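The loom in my spare bedroom

September 8, 2023

So I finally warped the big loom! It sat folded up against the wall since April, mostly holding my coats, and every time I walked by I felt a little guilty. Then Darcy Sheehan came over with a bag of wool she'd bought at the Harawira studio sale (she'd gone for one skein, she left with enough for a horse blanket) and that settled it.

We used the Plarkum cotton for the warp, two threads to a slot, and I measured it out at 100 inches so there'd be plenty to mess up. And I did mess up. I crossed a pair near the left side and didn't catch it until I was a good hand's width into the weaving, so out it all came.
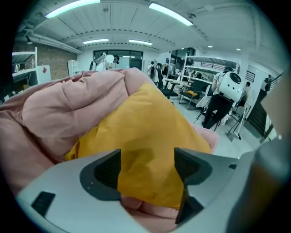
Pink comforter, all puff and wrinkles.

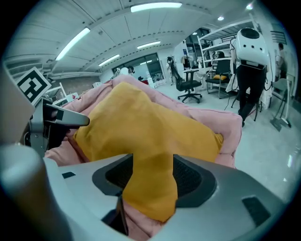
The second try went much better. I'm doing a plain weave with a little band of diamonds that I copied out of an old Umico pattern booklet, the kind with the tiny charts you have to hold up to your nose. My edges still pull in like an hourglass, but Darcy says hers did that for two years, and she sells her scarves now.

What I love is the sound of it, the thump of the beater (my downstairs neighbor may feel differently). I get maybe half an hour after dinner before my shoulders complain. Next I want to try dyeing my own yarn with onion skins, so if you have a big pot you don't cook in anymore, let me know!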